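Notes from the Vokance open day, Honedby site

Went over on November 13, 2024, on the early bus, so missed the coffee. Writing this up fast before I forget the useful bits. Badge, lanyard, safety talk in the lobby. The safety talk was short. More on that further down.

Group of 13, split in two. My half got the simulation room first, the real cells after lunch. Other half got it the other way round and I think they had the better deal.

Simulation room. The team builds every task in software before it goes to the floor. Demo task was stacking, teal cube onto pink cube, one arm, one round table. Sounds like nothing. They picked it because it's the task that bit them back in March.

What happened, as told to us: the release check was wrong. Controller was supposed to open the fingers once the upper cube had weight under it. Instead it opened them when the wrist reached the target height. Fine while the lower cube is where the software thinks it is. Shift the lower cube a little and the arm lets go over nothing. Or worse, it comes down on the corner and keeps pushing. In the simulator that costs you a reset. On the real cell, which they call Dorka, it bent a fingertip and tripped the force limit, and the arm sat there locked with the part still in its grip until someone found the right page of the manual.

They had 2096 simulated runs logged before that and the fault showed up in 21 of them. All 21 filed as bad luck with the start position. That got a quiet moment in the room. Somebody asked why no one had looked at them together and the answer was that the pass rate was good, so the report went out. Fair play for saying it to a room of visitors.

Fix is in 4 parts but I only got two down. One, the release now waits on force and height both. Two, a wrist view is saved with every run, so a person can check what was in front of the fingers when they opened. The other two were about logging, slide went by too quick.

Lunch: wraps. Ran out of the chicken ones.

Real cells after. Hutchins supplies the guarding and their rep did the tour part. Light curtain, door interlock, the usual. I asked what happens if you open the door while the arm is holding something. Arm stops, grip stays shut. Good. Then asked how you get the part out and that took a while, they have a hand release but it's inside the guard. So you lock out first, then go in. The procedure is posted on the door in rather samll type. I'd want it bigger.

Would go again. Bring your own lunch, and ask for the afternoon simulation slot - you get more out of the stacking talk once you have seen Dorka up close. 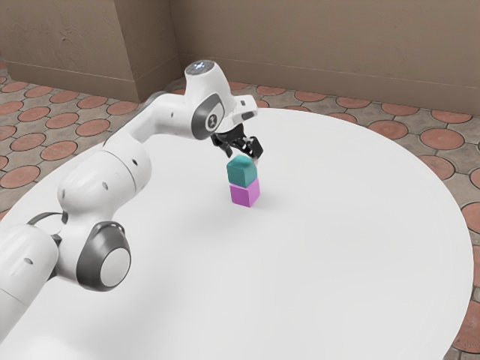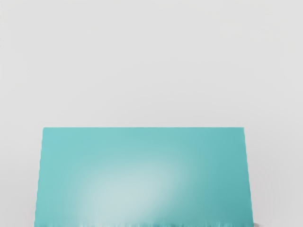
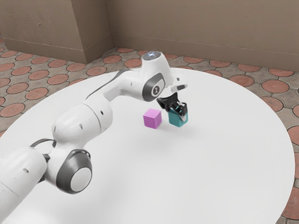

Stacking task in the simulator, Vokance open day. First one has the teal cube up on the pink, last one has it held beside the pink.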